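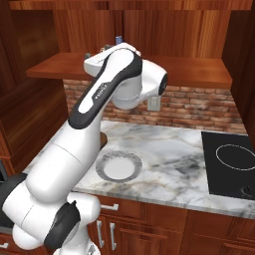
Page last changed: January 2025

Visit report: Flurnstead stone yard and the Solgate surface hall

The visit was arranged for members who specify or install kitchen worktops and wanted to see how marble slabs are stored, cut and finished before they reach a house. It took one day in two parts, the slab yard and saw shop at Flurnstead in the morning and the display and test rooms at Solgate after lunch. The notes follow the order of the day, with the material on sealing moved to the end.

Arrival and yard

The Flurnstead yard is on the old rail siding, reached from the north gate only. The sat nav route leads to the south gate, which has been chained for years. Parking is on gravel. Safety boots and eye protection were issued at the office, ear protection at the saw shop door.

Slabs are stored upright on A-frames, face to face and back to back, in the order they came off the block. This matters for anyone who needs two pieces to match across a corner. Consecutive slabs from one block can be opened like a book so that the veining mirrors at the joint, and once the order is lost it has to be worked out again by eye. The yard writes the block number and the slab number on the edge in wax crayon. The office ledger holds 512 slabs at present, most of them 20 mm and 30 mm thick.

The heaviest slabs are moved by overhead crane with a scissor clamp. The clamp pads are rubber and are changed when they glaze. Vacuum lifters are kept for polished faces, and the yard will not use them on resin-backed slabs with a visible fissure. Racks are set at a slight backward lean, and a slab is never left standing alone on a frame without a strap.

Dry-lay inspection takes place under a north-facing rooflight at the end of the yard. Customers are asked to look at the slab both wet and dry. Wetting brings out the veins close to the way polish will, and it also shows hairline cracks, which hold water and dry last. We were shown one slab in which a natural fissure and a transport crack ran within a hand's width of each other. The fissure could not be felt with a fingernail. The crack could.

Saw shop

Two bridge saws were running, both with water-cooled diamond blades. Marble is soft compared with granite and cuts faster, but it chips at the exit side of the cut if the feed is not slowed for the last part. The operators drop the feed by hand and do not rely on the program for it. Sink cutouts are started with cored holes at the corners, because a square internal corner is where a worktop breaks. The shop uses a minimum internal radius of 10 mm and prefers more.

Polishing is done wet on a line with pads stepping up through the grits. Honed tops stop part of the way, and polished tops go on to 3,000 grit by pad before the final buff. The shop's view is that a honed finish is the better choice for a working kitchen, as acid marks on a polished face show as dull spots from across the room and on a honed face they tend to blend in. A strip of offcuts was laid out on the bench, one at each grit. The difference between 1,000 and the next step was hard to see straight on and plain at a low angle to the light.

Process water goes to a settling tank and then a filter press. The pressed cake is taken away by a lime dealer. The tank is drained and scraped every March.

Edges were covered briefly. The plain eased edge is still what most customers order. Mitered edges, which make a thin slab look thick, are glued on a vacuum table and left overnight. The shop will not miter a strongly veined stone unless the customer has signed off the vein direction on both pieces.

Lunch was sandwiches in the drawing office. The coach to Solgate left 20 minutes late.

Solgate surface hall

Solgate is a converted grain store with the display floor below and test rooms above. The display is arranged by support type, which was more useful than the usual arrangement by color. One bay had a long overhang on concealed steel brackets. Another had the same overhang with no support, loaded with sandbags and fitted with a dial gauge. The published limit for unsupported overhang at 30 mm is 300 mm, and the hall's own advice is to treat that as a ceiling and stay below it if there is a cooktop or sink nearby.

The test room presentation dealt with staining and etching, which are often confused. A stain is a liquid that has gone into the stone and darkened it. An etch is surface damage from acid and cannot be sealed against. Test tiles had been spotted with oil, coffee, red wine, lemon juice and vinegar. On sealed marble the oil wiped off after an hour. The lemon juice left a mark within minutes, sealed or not.

The Ernimden limestone shown alongside was more porous than any of the marbles and took up oil even when sealed twice. The hall does not recommend it for worktops. It is sold for hearths and window sills.

Sealing

Both sites gave the same method for impregnating sealer, with small differences.

Clean with a neutral detergent and let the stone dry for a full day.
Apply the sealer evenly and keep the surface wet with it for ten minutes.
Wipe off all residue before it hazes. Flurnstead uses paper, Solgate uses cotton cloth.
Repeat once for honed stone.
Check with a spoonful of water. If the stone darkens under it, seal again.

Neither site would give a fixed interval for resealing.

Points outstanding

The slip sheet for the overhang tests was promised but was not available on the day. The question on joint color for gray-veined stone was not answered. A follow-up visit to the Lund depot, where the imported blocks are sawn into slabs, has been requested for members who could not get a place this time. Boots will be needed there as well, and the depot does not lend them.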